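Domestic Skills, Unit 2: Looking After Plain White Surfaces
Handout to keep with your folder

We finished rather late last time and I promised to write this up properly, so please forgive the length. Those of you who were in the afternoon group missed the part on raking light altogether, and it comes up again when we move on to shelves and cupboard doors, so do read that bit even if you skip the rest.

We began with the old question of why anyone chooses white. The Galtidov tearoom, which I mentioned as our running case, went over to white tabletops throughout when it was done up, and the staff were divided about it for months. One half said every crumb showed. The other half said that was exactly why they liked it, and I must say I lean towards the second camp. A dark patterned top can look perfectly respectable and still be tacky under your wrist.

What we mean by matte

A matte surface scatters the light that falls on it, so you don't get the bright reflections you see on a glossy one. It is kinder to the eyes if you are sorting, folding or writing at it for hours. The drawback is that a matte finish can be spoiled by too much rubbing. Scour one patch and that patch begins to shine, and then you have a glossy island that no amount of wiping will take away. Please, no scouring pads, and no cream cleaner either unless the maker says so.

Reading the surface before you clean it

This is the part I get most enthusiastic about, as the morning group will confirm! Before the cloth comes out, stop and look. White is hardly ever one even white. It goes a little grey towards a corner, or brighter in the middle, and a beginner will often take that greyness for dirt and scrub at it. Move your head, or move the lamp. If the grey patch shifts, it was only light. If it stays put, then you may reach for the cloth.

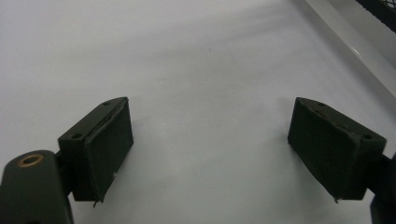
Fig. 1. Matte white, brighter towards the middle, with one tiny dark speck in the upper part, a little right of centre.

A speck like that wants a light touch. Try a dry, soft brush first, or the corner of a folded cloth, and lift it away from you in one go. Pressing down is the usual mistake - a bit of grit under a fingertip will scratch, and a crumb of something dark will smear. If it doesn't move when dry, go on to a barely damp cloth and leave it there while you count slowly to ten. Only then wipe.

The order of work

Clear the top completely. Brush or dust from the far edge to the near one. Wipe with a well-wrung cloth and a very little washing-up liquid, in straight overlapping strokes. Go over it again with plain water, then dry with a clean tea towel, going the same way as before. Circles are a hard habit to break, I know, but on white they leave swirls that you will see the moment the sun comes round.

If the white on your table is paper (lining paper is lovely for pastry cutting or for children's painting), then of course none of the wet steps apply. Brush it off and use it again, or turn it over.

Cloths

You need 2 per person, one for damp work and one for drying, and they should be white or very pale so that no dye comes off. The Tesora ones in the cupboard are for our use. The D'Amico ones belong to the sewing group, so do leave those be. Wash them hot and skip the fabric softener, which leaves a film.

For next time

Choose one pale surface at home and look at it twice, once in the morning and once by lamplight. Write down what changes and what stays where it is. Half a page is plenty. Bring an apron too, as we shall be in room 763 and the sink there splashes.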